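We use cookies to remember your settings. Accept | Manage
Reading time: 2 min

Toy kitchen demos: hand guiding or remote control?
Clevberg, March 2021

I teach a small arm to put toy food into a bowl and a colander. I have 60 demonstrations made by moving the arm with my hand. The learned motion shakes near the bowl. Should I start again with remote control?

Jultano
Do not throw them away yet. When you push the arm by hand, your hand can also come into the camera view, and the robot learns from pictures which it will never see later. Play back 6 of them without touching anything. If the playback is smooth, the problem is in the training – not in your hand.

Thygesen
remote is better, always

Dreltov
I used both. Remote control was slower for me in the first days, but the recordings were cleaner. Please move the objects a little between demonstrations, also the ones you don't pick up. Mine stayed in one place until June and the arm learned the place, not the strawberry.

Comments

Clevberg: Thank you, playback shakes too. I will try remote.

Jultano: Then go slowly near the bowl, and keep the pan and the mug on the table while you record.

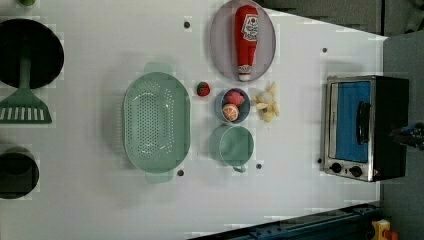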